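Bisosthorpe Public Safety Working Group – Minutes, September
Present: police, fire and parks liaisons; clerk. Quorum met at 6:30 p.m.

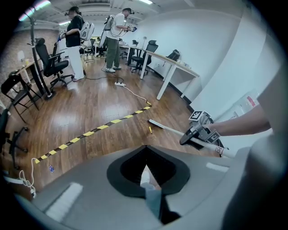 1. Minutes of the previous meeting approved with one correction (item 4, "Horna Street" to read "Horna Road").

2. Pond edge barriers. Parks reported on the slope at Talirmont Basin. Grade exceeds the town standard over a run of 200 feet. Options are a post-and-cable rail or a planted berm. The berm is cheaper but would take 2 growing seasons. Rail preferred; parks to get quotes.

3. Throw bags and ring buoys. Fire checked all stations. Horna Road has no ring buoy and the cabinet latch is bent. Replacement to come from existing stock.

4. Patrol car equipment. Police asked that each car carry a throw line with a 25-yard reach. Approved, 3 in favor, none opposed.

5. Signs. Depth markers at Vương Park are faded. Wording to follow the county template – address number on every sign, so callers can give a location to dispatch.

6. Water entry training. Pool time not yet confirmed. Carried over.

Adjourned 7:40 p.m.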